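**Ticket 839: kitchen prep time has gone up since the changeover**
Opened by: Sofia Vieira, Plester staff kitchen
Status: open

We were told in July that the utensil sorting would come off our hands. It hasn't. The Rikerero schedule still puts a person on every shift to fix what ends up in the wrong crock, and that time isn't logged anywhere. I'd like it logged.

**Reply, Zulmira Leitão, 9:50 a.m.**
Please check that the station is set to profile 2 and restart the schedule. The target is 200 picks a shift.

**Sofia**
Profile 2 was already set. Restarted anyway, same result. Chopsticks are the worst of it, and one of our white crocks has a thin dark crack down the side. Who pays for crockery now, us or Pinheiro? 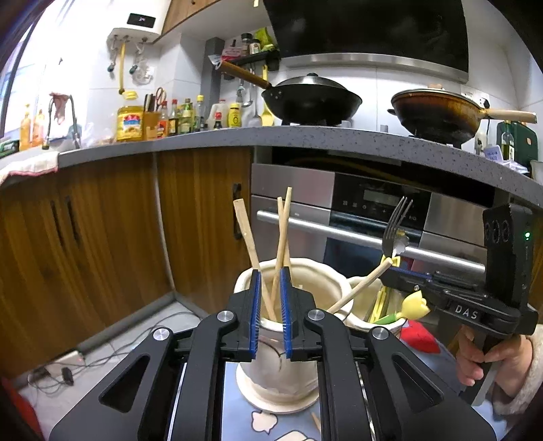
Does the time spent putting things right count toward the 200?

At present only the picks count, and correction time goes down as general kitchen duty.

**Sofia**
Then the report will say we saved hours when we only moved them to another line. Brasetti showed us a chart with nearly 50 percent less handling. I asked whose handling and got a link to the same chart.

**Zulmira**
I've added a "correction" code to the timesheet. Use it from the next shift. The crockery question has gone to Pinheiro.

**Sofia**
Code works on the tablet, missing on the paper sheet. Leave this open until both have it.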